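Members of the Telside shared workshop have spent the winter on a two-armed kitchen helper called Bokance, and much of that work has taken place on a screen. Nayeli Arriaga, who leads the build, met us at her bench to discuss its progress.

The project began in November with a budget of £700, of which £499 has been spent, chiefly on motors and bearings. Ms Arriaga explained that the group agreed early on to rehearse every movement in simulation before any part was powered.

"A stripped gearbox costs us a month," she said. "A bad run on the computer costs us a cup of tea."

The present task is the opening of a drawer. Ms Arriaga described it as harder than lifting. "The hand has to follow the line the drawer wants to take. If it pulls a little to one side, the runners bind. We have rewritten that section 12 times."

Asked whether the kitchen in the simulation was modelled on a real one, she said that it was not. "We wanted plain shapes and a handle that could be gripped. The wall tiles were Azadeh's choice - I was outvoted."

Azadeh Ansari maintains the software, which members know as Jenivow. She is now working on the way in which the 2 arms share a narrow worktop. 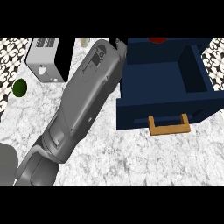 Words: Bae Newsletter, Members' Projects
2025-03-19

The simulated worktop is of white marble, with a navy cabinet whose open drawer has a light wooden handle. One arm reaches up close beside the cabinet, and Ms Ansari regards such small gaps as her main concern.

"The forearm is wide," she said. "The planner tends to think about the fingers and forget the elbow."

The physical arms remain on the bench without their covers. Ms Arriaga expects to fit the first shoulder joint once the replacement bearings have been delivered.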